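This site uses cookies to remember your settings and count visits. Accept | Read more

Jul 24, 2022

Giving up the spare room

Print this post | E-mail this to a friend

We moved the last of the boxes out of the spare room yesterday, so I suppose the change is official. I first wrote in February that I was thinking about turning it into a reading room, and a few of you asked how it went. Slowly.

The house is on the Treloar side of town, where the rooms are small and the closets are smaller. For as long as we've lived in it the spare room held a double bed, an ironing board and whatever we didn't want to look at. I went back through my old calendars and guests slept in there 4 nights last year. The rest of the time it was a place to put coats.

The bed was the hard part. It was a good bed and I felt bad about it. I listed it on Rerby for two weeks and got a lot of messages from people who wanted it delivered free, up stairs, in another county. In the end a couple with a pickup took it and paid cash. They also took the ironing board, which I hadn't offered, but they asked nicely.

After that I painted. The old color was a yellow that looked fine in the morning and like weak mustard by four in the afternoon. I used two coats of a gray-green and it needed both. The window trim I left alone. It has been painted so many times that the sash only opens halfway, and I didn't want to start on that in summer.

Shelves came next. I had planned to build them, and I did build one, and then I bought the rest. Mine is the short one behind the door. It leans a little. The books on it are the heavy ones, cookbooks and the old atlas, and it has held so far.

I set a budget of $700 for the whole room, paint included, and the sale of the bed went back into the pot. The lamp came out of the living room and the rug came out of the attic, so most of the money was left for something to sit in.

I have looked at a lot of armchairs this month. The ones I like are wide and plain, with a tall back and no buttons. Recliners are comfortable, but the handle always ends up against the wall on the side you need. Leather is cold and I don't want to think about the cat. I tried a Skukeo at the outlet store and the seat was too deep. My feet came off the floor. I'd rather have something a bit ugly that I can sit in for three hours.

Color has been the other argument in this house. I want a pale one, beige or close to it, and I've been told more than once that a pale chair and coffee don't go together. Probably true. I still want the pale one.

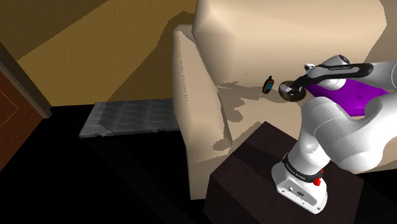 Beige, tall rounded back, thick left arm.

The arms matter more to me than I expected. I read big library hardbacks and I like to rest an elbow, and the thin wooden arms on our dining chairs leave a mark. A rolled edge is better.

If I haven't found one by the end of summer I'll move the old chair up from the basement and put a blanket over it. It squeaks, but it fits through the door - I measured.

Next post will be about the tomatoes, which are behind.

Get new posts by e-mail. Enter your address and click Subscribe. You can unsubscribe at any time.

3 comments

plainfield_knits wrote:
We did the same with our guest room and my sister still hasn't forgiven us. She gets the couch now. Go pale and buy a washable throw.

R.T. wrote:
Check the seat height as well as the depth. I bought one from Flirix without sitting in it first and had to put blocks under the feet.

oldporch wrote:
What was the name of the gray-green? I have a hallway in that same mustard.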